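Ticket 522 — Folded shirts do not fit in basket
Opened by: Adesuwa Dauda
Assigned to: Fergal Mac Giolla
Status: open

Problem
I fold the T-shirts by the Heffernan sheet, but the pack comes out too wide and leans on the wall of the basket. Same result with the green dinosaur shirt, which I use for all tests.

Step 1. Start position
Shirt face up, neckline to the far side, basket on the left. I pull the sleeves out before the first fold.
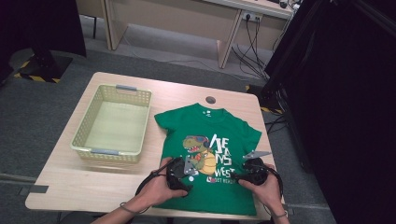 Green shirt laid out, basket still empty.

Reply from Fergal, 10:40
Your start looks correct to me. Please check the width after the sleeve fold — the sheet says 298 mm, and I think you are making 338. Also try once from a bunched shirt, as it comes from the dryer.

Step 2. Start from bunched shirt
Basket stays in the same place, cloth near the middle of the table. From here I must find the collar first, and this is the slow part. 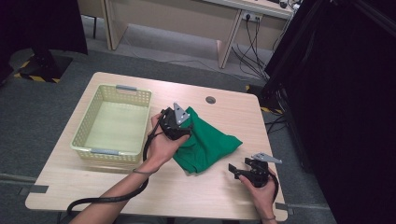 Step 3. Measure again
Fergal was right, I had 338 mm. I will fold the sides more to the center and write the result here tomorrow.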